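3.3 Grey worktops and the streaks people live with

Of all the surfaces in the study, the grey ones gave us the most to talk about. We had expected white worktops to draw the strongest opinions, and they did draw plenty, but it was grey that split people who share the same room and the same cloth.
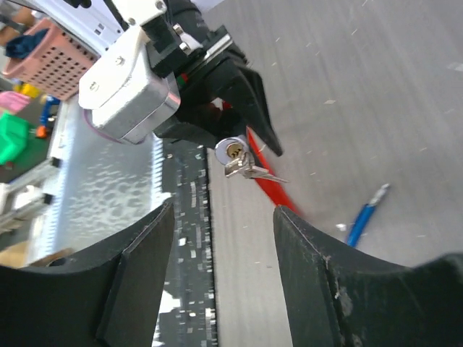

Part of the pleasure of working on grey is that it sits so close to the colour of what gets left on it. Dust, dried soap and the haze of a half-rinsed cloth are all pale, and on a mid grey they come and go with the light. A worktop at Gustbridge was marked "clean" in the morning diary and "needs doing" in the afternoon one, with no work logged on it in between. The window had simply come into play. We saw this pattern so often that we went back and added the time of day to every entry, a dull job that paid off wonderfully.

The diaries make up the heart of this section. Nine shared workrooms kept them, and together they gave us 4000 entries that we could use. Each entry records the worktop, the time, a cleanliness mark on the Oláh chart and, if the writer felt like it, a remark. The remarks are a delight. People who would never describe themselves as interested in cleaning wrote whole paragraphs on the right way to wring out a cloth, and a lively argument about circles and straight lines ran through the Zorkness diary for most of January.

The Oláh chart was drawn up for floors, and we had to adapt it. Its steps are based on how far away a mark can be seen by someone standing up, which suits a corridor very well but makes little sense for a person leaning over a bench with their nose a hand's width from it. We kept the steps and changed the question. Writers were asked whether they could see the mark from where they normally worked, and whether it bothered them. Those two answers came apart far more than we thought they would! Streaks in particular were seen by nearly everyone and minded by few. Crumbs were the reverse: often missed, and resented as soon as they were found under a wrist.

A streak, as we use the word, is any long mark whose edges fade into the surface around it. The grey surface in Figure 3 is faintly streaked in this sense. We leave open what makes a streak in any given case, as the diaries cannot tell us, and several writers were quite sure of causes that their neighbours were equally sure were wrong. What can be compared is how a streak is judged. On white, writers tended to call it dirt. On black they called it a smear and blamed the last person to wipe. On grey the commonest remark was some version of "it's always like that", and this held even where the worktop had been fitted only weeks before the diary began.

We find this resignation fascinating. It suggests that people learn very quickly what their surface is supposed to look like, and that grey teaches them to expect a certain amount of unevenness. It also fits with the earlier kitchen work by the Drivum group, whose households put up with much more on patterned worktops than on plain ones. A grey top that has picked up faint marks is, to the eye, halfway to being patterned.

The angle of view matters as well. Looking straight down, writers gave grey worktops kind marks. Looking along them at a low slant, with light coming from the far side, they gave the same worktops harsher ones, often within the same hour. We had 3 rooms where the door faced the bench end-on, so that everyone who came in met the surface at a slant before they sat down to it. Their diaries are the grumpiest in the set by some distance, although the cleaning rotas were much the same as elsewhere.

Two cautions apply. The writers chose when to make an entry, and a person who has just been annoyed by a worktop is more likely to pick up the pen. We also had no say over cloths or cleaning sprays, which changed at least once during the study in most rooms. Neither point takes away from the difference between seeing and minding, which turned up in every diary we read. Section 3.4 takes the same question to wooden tops, where the remarks grow longer still and the word "character" makes its first appearance.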